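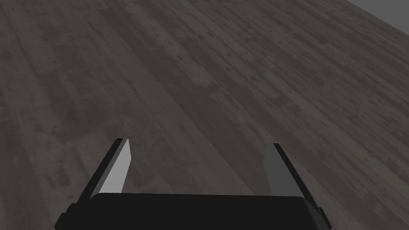
Wood floor, long view (render)

Subject: Re: [floors] Cupping on wide plank, north side only

> We have 334 square feet of wide plank in the back room of the Kirkport
> house, nailed to plywood over a vented crawl space. The boards on the
> north side started cupping in February. The flooring store says to sand
> it flat and recoat. The finish is Skandico satin, two coats. Indoor
> humidity on the wall gauge reads 52 percent. Is there any reason not to
> sand now?

Yes. Cupping means the bottom face of the board is wetter than the top face. If you sand while that difference is still there, you take wood off the high edges, and when the board evens out those edges end up low. You will have a crowned floor and less wood above the tongue.

A wall gauge won't tell you much in this case. It gives you the air in the room at chest height. You need readings from the boards and from the subfloor, taken with a pin meter that has insulated pins long enough to reach the plywood. Set the species correction first. The one on my old Clestora defaults to Douglas fir and reads wrong on oak until you change it.

Take readings at the same spots each time and write the locations down. I use painter's tape with a number on it, along the baseboard. Include several spots on the south side as a reference. For wide plank I want the subfloor within 2 points of the flooring before anything else is done. If the north side plywood is high and the south side is normal, the water is coming from below.

Then go into the crawl space. Check these in order:

- ground cover: laps of at least 6 inches, taped, and run up the wall
- downspouts on the north wall, and where they discharge
- dryer duct, if it runs under that room
- insulation touching the subfloor, or hanging off it and holding water

You didn't say whether the ground cover is continuous. A lot of the houses on that street were built with strips laid side by side and no lap.

Once the source is fixed, leave the floor alone through a full heating season. Don't put a heater or a fan on the top surface. That dries the face first and makes the difference worse. Read the boards once a month. If they go flat without help, you only need a screen and recoat.

On the finish: I have no complaint about Skandico satin, but if you do recoat, let it sit 24 hours before foot traffic and longer before rugs. I have used Solís over it without adhesion trouble after a proper abrade. Test a closet first.

Please post the meter numbers when you have them, with board width and fastener spacing. Width matters a lot and you left it out.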